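Em defesa da camisola dobrada em cima da mesa

Há pessoas que relaxam a cozinhar, outras a regar plantas. Eu relaxo a dobrar roupa, e já passei da idade de ter vergonha disso. Falo de dobrar a sério: a peça aberta numa superfície grande, lisa, à altura da cintura, com espaço para os braços (os meus e os da camisola). Quem dobra no colo, diante da televisão, não sabe o que perde. Eu dobrei assim durante anos e as minhas gavetas pareciam o fundo de um saco de viagem.

A conversão aconteceu por causa de uma mesa. Quando mudei de casa, fiquei com uma bancada comprida que o anterior inquilino, o Nelu Manole, não quis levar, e que só cabia na divisão onde eu tinha posto o estendal. Ficou lá. Numa tarde de dezembro, com a casa cheia de roupa que demorava dias a secar, estendi em cima dela uma camisola de mangas compridas e foi uma pequena revelação! A camisola tinha forma. Tinha ombros, tinha um meio, tinha costuras que iam direitinhas de um lado ao outro e que me diziam onde dobrar. Andei a tarde toda naquilo e jantei tardíssimo.

Desde então defendo, em todos os jantares em que me deixam, que dobrar roupa é um trabalho manual como outro qualquer e merece uma bancada. Ninguém amassa pão em cima dos joelhos. Ninguém corta tecido em cima da cama – bom, eu já cortei, e a colcha ainda guarda a memória disso. Mas à roupa lavada damos o canto do sofá, as costas de uma cadeira, cinco minutos de má vontade. Depois queixamo-nos de que as camisolas saem da gaveta com vincos no peito.

E as peças mais engraçadas de dobrar são precisamente as que toda a gente acha aborrecidas, as de manga comprida. Uma t-shirt quase se dobra sozinha. Uma camisa com botões tem regras antigas, que aprendemos com alguém ou num vídeo. A camisola de manga comprida fica no meio, sem tradição nenhuma, com aqueles dois braços enormes que nunca sabem para onde ir. Há quem os cruze à frente, há quem os enrole, há quem os meta para dentro e finja que não existem. Eu sou do partido de os levar para trás, um de cada vez, dobrados a descer ao longo do corpo, paralelos à costura lateral. Dá um retângulo limpo e não faz aquele alto no meio que empurra a gaveta de cima.

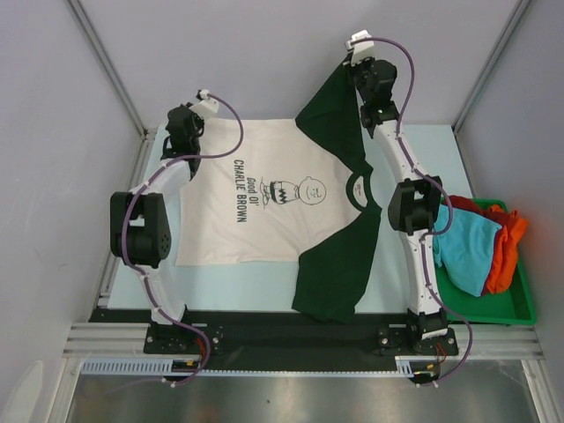
O primeiro gesto é sempre pegar na ponta de uma manga e esticá-la. Parece uma coisa de nada, mas é aí que a peça se endireita: puxa-se o punho, a costura alinha, o ombro assenta, e metade das rugas do corpo desaparece com a ajuda da palma da mão. Depois a outra manga. Só depois se pensa em dobras. Quem salta este passo (e eu saltava, com uma confiança que hoje me espanta) acaba a dobrar rugas para dentro, e rugas dobradas ficam lá à espera, cada vez mais fundas.

Tenho um carinho especial pelas camisolas raglã, as de corpo claro e mangas de outra cor. São as mais honestas do roupeiro. Como a manga começa logo na gola, com aquela costura em diagonal, a mudança de cor desenha o caminho todo e basta segui-la com os olhos. Nas outras é preciso adivinhar onde acaba o ombro. Se alguém me pedisse para ensinar uma criança a dobrar, começava por uma raglã, e de preferência com um boneco estampado, que as crianças percebem imediatamente que não se deve dobrar a cara ao boneco.

Aliás, os estampados mereciam um ensaio só para eles. Uma camisola com o Charlie Brown no peito pede para ficar com o Charlie Brown à vista. Guardo as minhas com o desenho para cima, na vertical, como discos numa loja, e de manhã passo os dedos por elas até encontrar a que quero. Há quem diga que o estampado se deve virar para dentro para durar mais. Pode ser que sim, não faço ideia! Mas abrir uma gaveta e encontrar um rosto desenhado a traço preto é uma alegria pequenina às sete da manhã, e eu não abdico dela por uns quantos meses de tinta.

Bem sei o que me respondem. Que não há tempo. Que não há espaço para uma bancada num apartamento onde mal cabe a tábua de engomar. A segunda objeção custa-me mais, porque é verdadeira. Mas uma mesa de cozinha depois de levantada a loiça serve perfeitamente, e uma secretária também, desde que se tire o computador. Cheguei a medir as gavetas todas cá de casa (520 milímetros de largura as do quarto, para quem gostar destes pormenores) e descobri que cabem duas filas de camisolas se as dobrar em três e uma fila e meia se as dobrar em quatro. Essa meia fila irritou-me durante uma semana inteira. Agora vivem lá as meias.

Quanto ao tempo, fiz as contas com menos rigor e mais teimosia. Dobrar bem demora mais um bocadinho do que dobrar mal, e poupa-se esse bocadinho de manhã, quando se encontra a camisola à primeira. Mas mesmo que não se poupasse nada! Há poucas tarefas em casa que se façam de pé, com as duas mãos, sem barulho, e que deixem à frente uma pilha que cresce. Lavar o chão não deixa nada para se ver no dia seguinte. Uma pilha de roupa dobrada fica ali, de lombadas viradas para nós, a dar ares de biblioteca.

Também há quem prefira enrolar, e eu enrolo para as malas, onde faz todo o sentido. Na gaveta não gosto. As camisolas enroladas rebolam, desfazem-se, e a gola canelada fica com uma curva esquisita que só desaparece ao fim de uma hora no corpo. A gola é, para mim, o sítio onde se vê se uma peça foi bem tratada. Quando dobro, deixo-a para o fim: aberta, sem a esmagar, com a borda de cima a coincidir com a borda da pilha.

Experimentem uma vez, com uma única camisola e a mesa mais larga que tiverem. Ponham música, abram bem as mangas, alisem do meio para fora. Eu vou agora tratar da minha roupa escura, que secou durante a noite e está à espera no cesto.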